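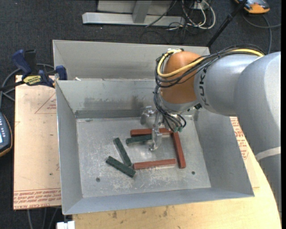

Careers / Shop-Floor Automation

Bin Picking Test Technician, Dalen

Stadosard is hiring a technician to measure whether a robot arm can take over parts sorting from hand crews. Simple bars in a metal bin are the current task. Mixed parts come next. You will set up trials, log missed grasps and report to Hendrik Mabaso. Two years of shop experience required. Shifts start Tuesday.

4 comments | 1298 shares

Related openings
Kitchen Chore Trials, Cunari
Gripper Maintenance, Dalen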